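Te Moana Community Kitchen and Hall
Pre-opening safety checklist, September round
Inspected by: Tetteh Fiadzo
Comments reviewed by: Mahmoud Tazi
Status key: OK / Attend / Fail

Section 1. Exits and access

1.1 Main door opens fully from inside without a key. OK.
1.2 Rear door opens fully from inside without a key. Attend. Latch sticks on the first push. Strike plate to be moved out and refitted before Monday.
1.3 Exit signs lit on mains and on battery. OK on mains. Battery test of the rear sign gave 18 minutes before it dimmed. Replace battery pack.
1.4 Corridor clear to full width. Attend. Stacked chairs outside the storeroom leave 66 cm at the narrowest point. Move to the stage end.
1.5 Ramp surface sound, handrail firm. OK. Lower bracket retightened during inspection.

Section 2. Fire equipment

2.1 Extinguishers in place, pins and seals intact. OK.
2.2 Service tags in date. Attend. Tag on the corridor unit is unreadable. Contractor (Nakby) to confirm date and reissue.
2.3 Fire blanket within reach of the range and not behind it. OK. Relocated after the last round.
2.4 Smoke alarm test by button. OK in hall, kitchen and corridor. Storeroom unit chirps at intervals; battery changed, recheck next round.

Section 3. Food handling and tables

3.1 Dry goods stored off the floor in lidded containers. OK.
3.2 Dry food spills cleared from trays and work surfaces at end of session. Attend. Rice is light and travels. Sweep first, then wipe. A wet cloth used first pushes grains into the joints.

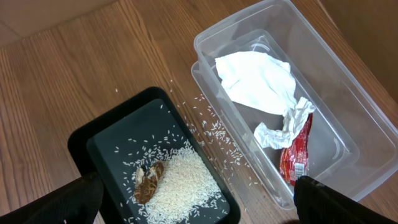 3.3 Surface finish intact where food is handled. Attend. Finish is thin near the serving hatch. Recoat with a food-safe product, two coats, full cure before use.
3.4 Cutting boards free of deep scoring. Fail. Two boards removed from use. Replacements to come out of the kitchen budget.
3.5 Refrigerator at or below 40 °F. OK. Thermometer on the middle shelf, read after the door had been shut for a full hour. The log has gaps and must be filled in daily, including days with no booking.
3.6 Hand sink stocked with soap and paper towels. OK.
3.7 Tables cleared between groups. Used napkins and food scraps to the bin, cups and dishes to the wash area, trays wiped on both faces. 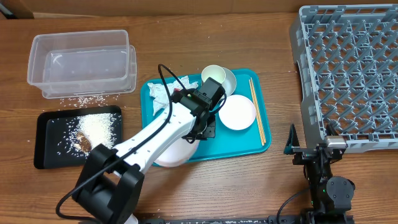 Section 4. Electrical

4.1 Outlets near sinks trip on test. OK, both sides of the sink. Tested with the Zutus plug-in tester and then by button.
4.2 Cords free of cuts, tape and crushed sections. Fail. Urn cord has a split jacket at the plug. Urn tagged out. Do not use until the cord is replaced, whatever the booking.
4.3 Panel door closes, circuits labeled. Attend. Circuit 9 is labeled "spare" but feeds the outside light. Relabel.
4.4 No extension cords in permanent use. OK.

Section 5. Plumbing and floors

5.1 Hot water at hand sink. OK. Runs warm after a short delay.
5.2 Flisow mixing valve, no visible leak. OK. Slight mineral deposit on the lower fitting, wiped off. Compare next round.
5.3 Floor drain runs clear. OK. Grate screws missing on one side; fit stainless.
5.4 Mats flat, no curled edges. Attend. Mat at the range to be turned or replaced.

Reviewer comments (M. Tazi)

Item 1.2 takes priority. If the latch is not fixed by opening, the hall stays closed.
Item 2.2: get the date in writing.
Item 3.3: check humidity before coating. The last coat stayed tacky for days.
Item 4.2: agreed. Cut the plug off so it cannot go back into service by mistake.
Items marked Attend carry over to the next sheet until signed off.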